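August 14, 2020

Farkero away, and why I'm still grinning

My voice has gone. Completely gone! I was croaking at the bus driver on the way home and I'm typing this with a mug of honey and lemon next to me, but I wanted to get it all down before it blurs.

We hadn't won at Farkero since I started going to away games, and I'd more or less made my peace with another long ride back in silence. No football at all since the spring, a squad held together with tape, and our first proper match back is up there, on that slope, with the wind coming in off the quarry. Lovely.

And then we went and played like that.

The first half was cagey, I'll admit. Their left winger had far too much room and we gave the ball away in silly places. But the back four held their line so well, and our keeper came for every cross as if it had his name on it. Nil-nil at the break and I'd have taken it there and then.

The change came after the hour, when we went 2 up front and stopped passing sideways. You could see Farkero didn't like it. Their centre halves had been strolling about all afternoon and suddenly they were turning and chasing. The goal arrived on 86 minutes — a short corner, which I normally can't stand, a cross whipped in low and a near-post flick that went in off the far upright. I lost a glove. I hugged a man I have never met, then remembered I wasn't supposed to be hugging anyone, and we both stepped back and bumped elbows.

There were 166 of us in the away corner, by the gate count they read out, and we made a right racket. The Stutita lads brought the drum. The pie hut was shut, so it was crisps and a flask, and I came home starving and cooked at nearly eleven at night.

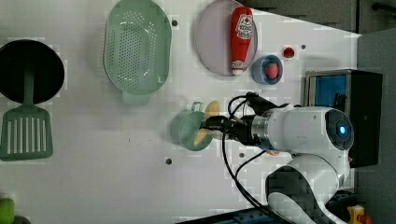

Stutita Pete's lot weren't the only ones buzzing. A comment has already come in under my match preview, from Custov End: fair play, you deserved it, but your number six should have been off before half-time and you know it.

I don't know it! He got the ball first, and their man was already going down. I'll give you the second one, by the gate, which was late — but a booking was right for that.

Anyway, Vlček at home next, and they've lost their best header of a ball since May, so I'm daring to hope. I'll be on the bank by the scoreboard, same place as ever. Bring a coat, and if anyone picked up a left-hand glove, navy, hole in the thumb, it's mine.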